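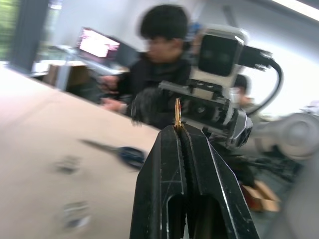 May 2023
By Mariann Pálfi

Gilik opens key and lock counter at Deák branch

Hardware retailer Gilik has opened a key cutting and lock repair counter at its Deák branch. It is the company's first in-store locksmith service and takes the place of the former paint mixing desk, which has moved to the rear of the shop.

The counter cuts house, padlock and cabinet keys while customers wait. It also changes cylinders, rekeys locks in matching sets and takes orders for security keys on presentation of the owner's card. Car keys are not offered at present.

Csaba Bárány, who ran his own workshop in Trostanska for 20 years, manages the counter with one assistant, Ruan Matlala. The stock includes 191 types of key blank, among them older patterns for furniture and letter boxes that Gilik previously had to order in.

"People were coming to us for a padlock and then asking where they could get a spare key cut," said Zsófia Bárány, branch manager. "We had been sending them across town. Most jobs can now be done in one visit, though some of the older furniture locks will need to be left with us overnight."

Landlords and housing managers ordering 10 or more keys at one time can open a trade account. Forms are kept at the main till.

A second counter is planned for the Drotitz branch in October, once building work on the side entrance is finished. Staff for Drotitz will be trained at Deák over the summer.

The Deák counter opens at 9 am and takes its last orders half an hour before the shop closes.

Press contact: Irén Szalai, Gilik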